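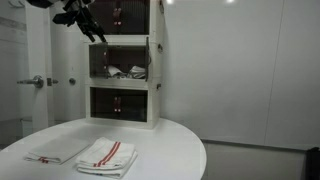
Linen and small storage check, February 10, 2021, ground floor flat at Gindar. Right, I've gone round with the usual sheet and I'm typing my comments up while I still remember them. I did the table and the cube storage first because that's where the tea towels get folded. Two were out on the round white table when I got there, both folded, the red-striped stack nice and neat and the other one a bit looser near the front. Neither is a hazard, but I'd like them further back please!

1. Table steady, no wobble — PASS
Leaned on it from both sides and it didn't budge. Floor underneath is level.

2. Cube unit stable when a door is open — PASS WITH COMMENT
It's three cubes high and simply stands on the table, so I gave it a gentle push with the middle door open. No tipping. I would still like a bit of grip mat under it (Hanan Haddadin has a roll left over from the Muvham kitchen).

3. Doors close fully and stay closed — PASS
Opened and shut all three. The middle one needs a firmer press than the others, so do check it before you walk off.

4. Open doors not left sticking out — ACTION
The middle door was standing open again. It's dark and see-through, and edge-on it is very easy to miss when you're bending down for something. I've caught my sleeve on it before now. Shut it between towels if you're going to be more than a minute.

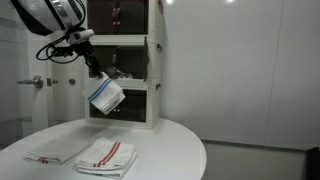 Item 4: middle door part open, blue-striped towel held up in front of the unit.

5. Contents stored tidily, nothing trapped in doors — PASS WITH COMMENT
Nothing trapped, but the middle cube had crumpled white cloths shoved in any old how. Could whoever is on linen next take them out and fold them properly? Stripes outwards if you can, it makes them so much quicker to sort.

6. Shelf load within our limit — PASS
We agreed 2 kg a cube back in August and towels come nowhere near it. Please don't start keeping tins in there.

7. Towels clean, dry and free of loose threads — PASS
Went through all 8 on the list. One has a pulled hem, which I've put in the mending bag for Analyn Buenaventura.

8. Door to the corridor opens freely, handle and lock working — PASS
Lever handle is fine and the deadbolt turns without a fight. Keep 30 cm clear between the table and the door swing — I measured it and we're just over.

9. Cleaning products kept away from linen — PASS
The Druteck spray is back under the sink where it belongs. Thank you!

Outstanding: grip mat (Hanan), refold middle cube (next on linen), hem (Analyn). I'll look at item 4 again on my next round.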